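Plate arm, a few pictures from bay 2

Posted in March by the Nastell bench team, Fimdale site

Quick one before shift change. People upstairs keep asking what the arm does to our day so have some simulation views of the cell, same layout we use for planning runs. We call it Jakis. It moves plates between instruments. Used to be us doing that, up to 300 plates on a busy run, and everybody's wrist knew it.
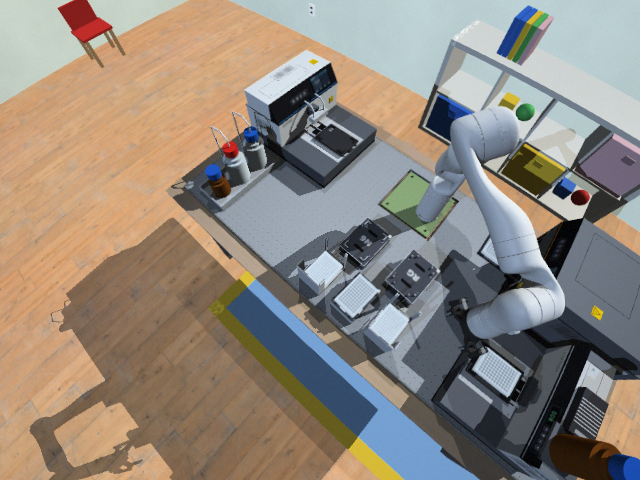

Gripper over at the right-hand deck, plate right there under it. This used to be the walk-and-wait corner.

Biggest change is the waiting. Before, you stood by with a timer and couldn't start anything else. Now you load, check the bottles, sign the sheet and go do your analysis. Some of us like it. Some miss having a reason to be on thier feet, fair enough.
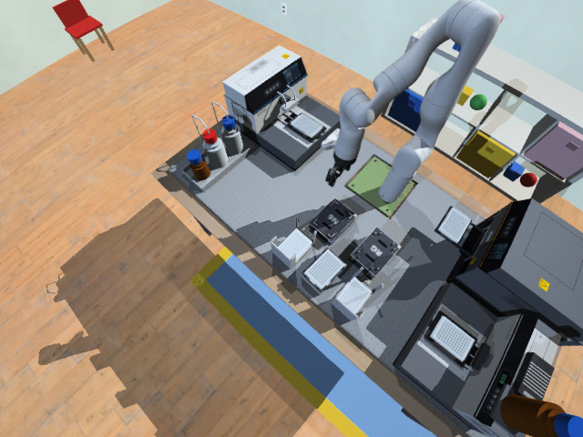 Nothing in the gripper, plates lined up along the front of the two RG units.

Training took longer than planned. Almost 25 hours each, mostly error recovery, which no one had put in the schedule. Night shift got theirs last and said so. Loudly. Pay grade review still open, ask your lead not us.

Layout came out of the Hsieh study, the one that logged 2893 hand transfers and where people had to reach or twist. Worth reading, copy in the break room.

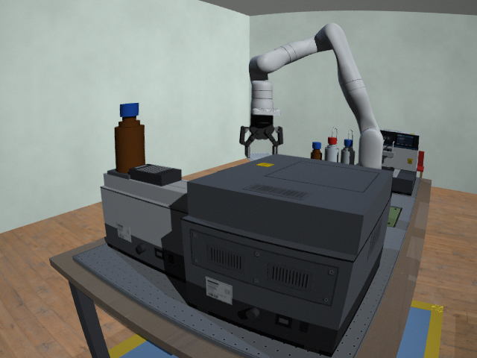 Did anyone lose their job over this?
No jobs cut on our bench. Two posts moved over to method setup and data review, and both were filled from inside the team. Weekend cover is still being argued about.

What's still ours: bottle changes, labels, odd samples, anything that looks wrong. You stop it if your not sure. Stopping a run doesn't go against you, that was agreed in writing after the first 1000 plates.

Also please stop leaving sheets unsigned at 6 am. Next person has to guess what got loaded.
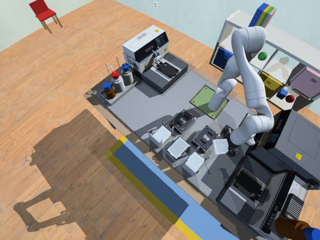 Still to sort out

- handover sheet, new version, shorter
- who gets called when it stops at night
- second round of recovery training, smaller groups this time
- somewhere to sit closer to the bay

More pictures when the new layout is agreed.

Contact: bench team desk, Fimdale | © Nastell | Back to top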